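Tarkar Shelf User Guide
Section 4: Setting up your fiction records

Last changed 10/22/09. Sections 1 to 3 (install, passwords, backup folder) have to be done first. If you skipped the backup folder go back and do it.

Covers: novels, series, pen names, reading levels, summaries, bringing in an old list. Does not cover magazines or textbooks, see Section 7.

4.1 Before you start

Have these on hand:
- the book itself, or a clear copy of the title page and the page behind it
- your level chart, if your school or library uses one
- your old list if you have one (spreadsheet or Korkar export, either is fine)

Close any other copy of Shelf running on the network. Two people can look up at the same time, only one can set up.

4.2 Adding a single novel

1. Open Records, New, Fiction. Not "New Item". New Item makes a blank with no series box and you can't add one later.
2. Type the title as it is on the title page. Not the cover, not the spine. Covers leave words out all the time.
3. Leave off A, An and The for sorting only. Type the full title in Title, then check the Skip First Word box. Don't type "Giver, The" style. Old habit from cards, makes a mess of the search.
4. Author, last name first, comma, first name. Pick from the drop down if it's there. If it isn't, press Add and read 4.4 before you type.
5. Year. First publication year goes in Year. Year of the copy in your hand goes in Copy Year. They are often different for paperbacks.
6. Audience. Choose Middle, Young Adult or Adult. One only.
7. Save.

Note: Save is grayed out until Title, Author and Audience are all filled. If it's still gray after that, there is a space in front of the author name. Delete it.

Caution: do not press Enter in the Title box. Enter saves a draft and opens a second blank, and the draft does not show in the list until you restart. People end up with four of the same book this way.

4.3 Series

Series is where most of the calls come from so go slow here.

1. Make the series first, then the books. Records, New, Series.
2. Series Name: use the publisher's name for it. If the publisher never named it, use the name of the main character or the title of book one, and check Name Supplied.
3. Order: choose Published or Story. Published is the order they came out in. Story is the order things happen in. Prequels are the whole reason for this setting.
4. Save the series. Write down the series code (top right, five letters).
5. Open the first book. Paste the code in Series, type 1 in Position.
6. Same for the rest.

Position takes half numbers. A novella that sits between the second and third book is 2.5. A short story collection that belongs to the series but has no place in it, leave Position blank and it lists at the end.

Companion novels (same town, different girl telling it, characters wander through from the other books): not a series. Use Linked Titles, on the second tab. Linked Titles shows "You may also want" on the reader screen and has no order. If you force them into a series readers will ask for book one before they'll touch book three, and there's no need.

Note: changing Order after the books are in does not renumber anything. It only changes which column is used. Fill in both columns if you think you'll want to switch.

Caution: deleting a series deletes the positions too. The books stay. The positions do not come back, there is no undo on this screen.

4.4 Authors and pen names

One record per name on the book. If the author wrote under two names, make two author records and tie them together:

1. Open the name readers know best.
2. Press Also Writes As.
3. Pick the other name. OK.
4. Check the box Show on Reader Screen only if it's public. Some authors keep it quiet.

Two authors: put the first one named on the title page in Author, the second in Author 2. Three or more, first one only, the rest go in Notes. Search does look in Notes, just slower.

Illustrators don't go in Author 2. There's an Illustrator box on tab three. Graphic novels, see Section 6.

4.5 Summaries and subjects

The summary box holds 2,000 characters. Past that it cuts off, mid word, with no warning, so watch the counter in the corner.

1. Write it in present tense. "Annie moves to her aunt's farm", not "moved".
2. Main character in the first sentence. Age or grade if the book gives it.
3. Stop before the ending. If you wouldn't tell a reader at the desk, leave it out.
4. No opinions. There's a Staff Comment box for those and it prints on the shelf card.

Do not paste the back cover. Apart from the rights question it usually tells you nothing.

Subjects: pick up to eight from the list. Friendship, Family problems, Moving, Illness, First love and so on. You can add your own under Setup, Subjects, but check the list twice, half the subjects people add are already in there under a differnt word. "Best friends" is under Friendship. "Step-parents" is under Family problems.

Content flags (language, violence, abuse, eating disorders etc.) are separate from subjects. Off by default. If your library turns them on, flag every book or don't flag any. A half flagged shelf is worse than none, parents read a missing flag as all clear.

4.6 Reading levels

Level and Audience are two different things. A book can be an easy read and still be for sixteen year olds.

1. Setup, Levels, choose your chart.
2. Go back to the record, tab two, type the level.
3. If your chart doesn't list the book, leave it blank. Don't guess off another book by the same author.

Guthrie chart users: choose Guthrie (old) if your numbers stop at 12. Guthrie (new) runs in letters. If you pick the wrong one all levels display as a dash. Nothing is lost, just switch it back.

4.7 Bringing in an old list

Works with a spreadsheet saved as comma text, or with a Korkar export file.

1. Back up. Menu, Backup, Now. Wait for the green bar.
2. Split big lists. Import takes 500 titles at a time. It will let you pick a bigger file and then just stop at 500.
3. Menu, Import, choose file.
4. Match the columns. Left side is yours, right side is ours. Title and Author have to be matched, the rest can be left on Skip.
5. Press Test. Not Run. Test shows the first ten records as they'd come out.
6. Look at them. Author names flipped? Press Flip Names. Years showing as 1905 when they should be 2005? Your spreadsheet shortened them, fix it there and start over.
7. Run.
8. Open the Leftovers list and clean up what's in it. Usually duplicates, or titles with quote marks in them.

The Bruneck branch library brought in 3,626 novels this way in December, eight files, and had most of its trouble at step 4. Their old list had series and title in one column with a dash between. If yours does too, press Split at Dash before Test. Watch for titles that have a dash of there own.

Note: Korkar files keep the series but not the order. All books come in at Position 1. You will need to number them by hand, see 4.3. Sorry. We have asked. 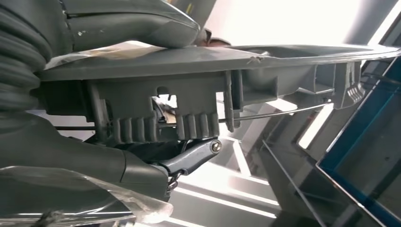 Bahman Nikzad: On the Korkar thing, you can skip most of the hand numbering if you sort the export by year before you import it, then use Fill Down on the Position column. Did all my fantasy series in one afternoon. Only works for Published order though, and it counts the omnibus editions as their own book, so pull those out first.

Fill Down is under Tools, Grid View. Select only one series at a time or it numbers straight across the next one.

4.8 Checking your work

Do this before you open the reader screen to the public.

1. Reports, Fiction Check, Run.
2. Fix anything in red. Red is no audience, no author, or two books at the same position.
3. Yellow can wait. Yellow is no summary or no level.
4. Search for three books you know well, by title, by author, by subject. All three ways should find them.
5. Open one series on the reader screen, see that it runs in the right order.

If a book shows in Records but not on the reader screen, it's a draft. Open it, Save. Still not there, check that Audience isn't set to Staff Only.

4.9 Common problems

Title sorts under T for The. Skip First Word not checked.

Same book twice. Hardcover and paperback entered as two records. Open the one with more in it, Copies, Merge, pick the other. The summary from the first one is kept, the other is thrown out, so read both before you merge.

British title and American title. Enter the one on your copy, put the other in Other Title. Both are searched.

Series shows "0 books". Code typed wrong. It's five capital letters, the letter O, never a zero.

Accents came in as question marks. Save the spreadsheet again with Unicode text picked, then reimport. Delete the bad ones first or you'll have doubles.

Movie tie-in cover. Same book. Add it as a copy, type "film cover" in Copy Note.

Abridged edition. Seperate record, check Abridged. Do not merge with the full one.

Shelf cards print with the summary missing. Summary is over the card limit. Setup, Cards, Shrink Text, or write a short one in the Card Summary box.

Next: Section 5, Copies, bar codes and spine labels. Have your label sheets loaded.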